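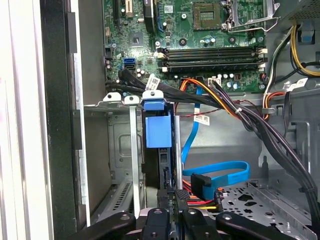 Fig. 4: Inside the tower, with the CPU socket near the top.

Fitting the processor

Right, on to the part I always take slowly. If you've followed the last section, your Rodano case is open and the power lead is out of the wall. If it isn't out, pull it out now, then hold the power button in for a few seconds.

1. Touch a bare metal bit of the case before you pick anything up. I do this every single time (Oona Niskanen teases me for it, and I don't care).

2. Press the socket lever down slightly, ease it sideways and let it rise. Don't let it spring up.

3. Lift the metal bracket clear.

4. Hold the processor by its edges and match the small triangle on one corner to the mark on the socket. Lower it straight down – no pushing, no wiggling. It should just sit there.

5. Close the bracket and bring the lever back under its catch. It'll feel stiffer than you'd like, and it may creak a bit. Mine did, and I nearly rang Lauri Nurmi in a panic!

CAUTION: Never touch the pins in the socket, even with a cloth. A bent pin can mean a new board.

NOTE: If your Mura cooler came with paste already on its base, skip the next step.

6. Put a blob of paste the size of a small pea in the middle of the processor. Leave it as a blob, the cooler will spread it for you.

Now tighten the cooler screws a little at a time, going corner to opposite corner, and plug its fan into the header marked CPU_FAN. Memory sticks are in the next section.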